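12/16/18
Bench + pegboard walkthrough, Oltley unit, back room

Form is the old Lurnosar one, last revised 1988, so skip anything that says "asbestos mat". OK = ok, FIX = do it, N/A = doesnt apply. Comments go right under the line.

## 1. Floor and access

- [x] Walkway clear to the door -- OK
- [x] Mat flat, no curled corners -- OK
- [ ] Nothing stored under the bench that sticks out -- FIX
 - Box of Ankrah offcuts back again. Caught my shin on it. Needs a shelf or the dumpster.
- [x] Trash can emptied -- OK, half full, fine

## 2. Power and light

- [x] Outlets tight, covers on -- OK
- [x] No extension cords run across the walkway -- OK
- [ ] Overhead light -- FIX
 - Buzzes for a minute or so when you switch it on. Replacement tube on order, Stonatar part 923. Has been on order a while.
- [x] Breaker labeled -- OK, label reads 60 amp, matches the panel sheet

## 3. Work surface

- [x] Top solid, doesn't rock -- OK
 - Leaned on both ends, no movement.
- [x] Surface checked for splinters -- OK
 - Ran a gloved hand along the grain and then the seam. Seam is fine. If it ever lifts, tape it and put a note in, dont sand it.
- [ ] Tools put back after use -- FIX
 - Screwdriver left on the bench top, left side. Minor but it's the same note as last time.
- [ ] No blades or loose bits on top -- FIX
 - Red-handled scissors lying right of the screwdriver, blades closed.

## 4. Pegboard

- [x] Board fastened, no flex when pulled -- OK
- [x] Scratch on the face -- cosmetic, leave it
- [x] Scissors hung with blades down -- OK
 - Keep them on the hook by the handle loop, like now. Not standing in a cup.
- [x] Black holder at the left end holds the tool without slipping -- OK
- [ ] Empty hooks pulled or filled -- FIX
 - Wire one right of the scissors has nothing on it. Either find what goes there or take it off, thats eye height for somebody bending over the bench.
- [x] Tape hooks seated in the holes -- OK
 - Tugged each one. Would not hang anything heavier than tape on them.
- [x] Tape rolls on hooks and not on the table -- OK
 - Blue, two reds, white. Put them back after use, any order, I don't care about order.
- [ ] Hook tips capped -- FIX
 - Prongs stick out past the rolls. Rubber caps, the small ones. There is a bag of 400 in the supply cabinet, no excuse.

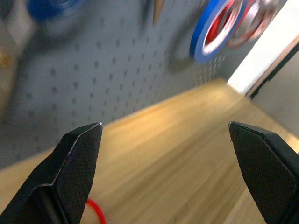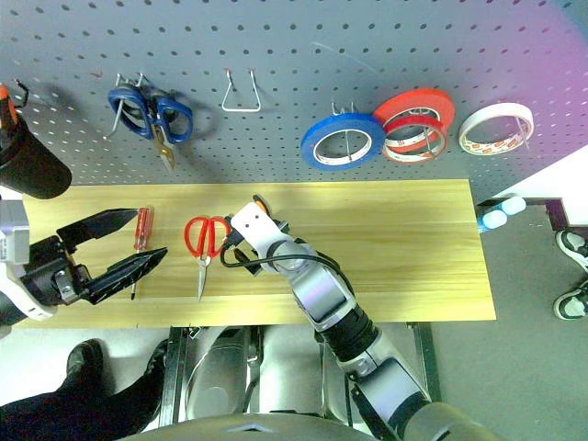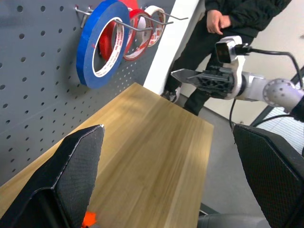 ## 5. First aid and fire

- [x] Extinguisher gauge in the green -- OK
- [x] Tag current -- OK, good thru next December
- [ ] First aid kit complete -- FIX
 - Low on the big bandages, no eye wash left. Reorder both. Gauze is fine.
- [x] Emergency number posted -- OK
 - Sheet is faded, still readable from the bench. Reprint when the printer is back.

## 6. Before next check

- Caps on the hook tips. Do these first, five minute job
- Screwdriver back where it lives
- Decide on the empty hook
- Offcuts box out from under
- Chase Stonatar about the tube, ask for a ship date this time
- Bandages, eye wash

Not checked this round: vise (out for repair), the tall cabinet (locked, key not on the ring). Pick both up next time and write the result on this same sheet -- no need to start a new one.

Result: pass with items. Bench OK to use in the meantime, just watch the hooks.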